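I finally got the time sync in our recording tool to behave, and I'm so pleased about it that you're all going to have to hear the whole story (sorry, Mom, skip to the recipe post).

Some background for newer readers. Altine is the little program I've been writing since last July to line up the left and right gripper streams before they go anywhere near training. Each side has its own clock, and the clocks drift. On short recordings you'd never notice, but on the long ones the left hand would be 43 milliseconds ahead by the end, and the policy learned to reach for a cup with one hand while the other was still thinking about it!

I tried three fixes. The first was to stretch one stream to fit the other, and that smeared the quick finger closings into mush. The second I'd rather not discuss. The third came from Junhao Yin, who read my code over lunch and asked why I was stamping messages when they got written to disk instead of when they arrived. Well. I moved one line, added a small drift estimate that refreshes every 3000 samples, and reran all 814 recordings overnight. I was up before six to look at the plots, coffee in hand, grinning like a fool.
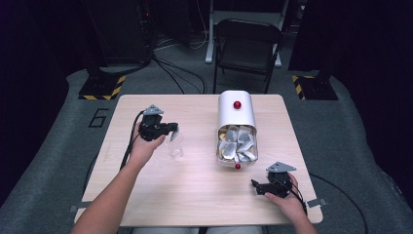 Why not just run both sides off one clock?
Because the two sides are read by separate processes, and each still adds its own delay before a message gets its stamp. A shared clock would help with the drift, but the delay would still have to be measured.

Next up is the replay viewer, which still forgets where I paused it.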